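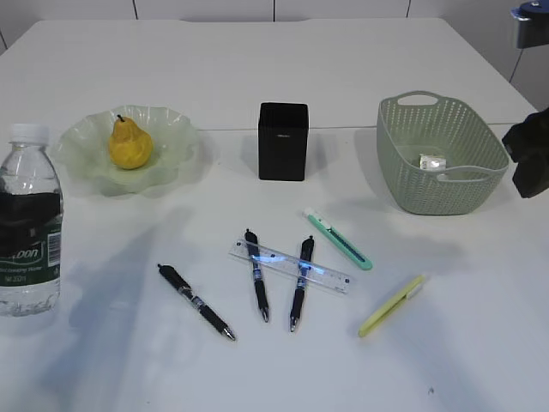
My neighbor told me last fall that pears ripen from the inside out, and that if I was waiting for mine to go soft all over I had already missed it. I had no idea! I'd been eating mushy brown-hearted pears for years and thinking I just didn't like them much.

So this year I went all in. The orchard at Murnero opened for picking and I came home with 40 pears, which is a silly number for two people and a small fridge. Most of them were hard as rocks, and that's how you want them. They get cold time first, then a few days out on the counter, and every morning I press my thumb next to the stem. If it gives a little, that pear gets eaten that day. No exceptions, not even if there's cake.

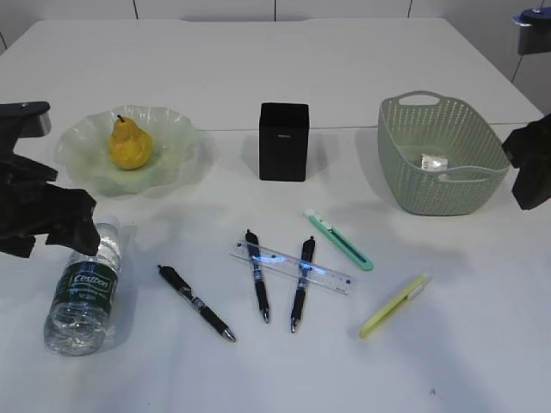

Walczak Kitchen Notes
11th October

The first batch was so good I ate two standing at the sink – juice down to my elbows, the works. After that I got braver. I poached six with ginger and a bit of black tea (wonderful, make more syrup than you think you need), and baked a few with oats and brown butter. The oats went a little too dark, but I'd do it again tomorrow.

I also tried drying some slices in a low oven. They came out chewy at the edges and leathery in the middle, so I need thinner slices next time. If anyone has a good trick for that, please leave it in the comments!

There are still eleven in the bottom drawer. I'm thinking chutney, or maybe that upside-down cake I made back in March with canned ones.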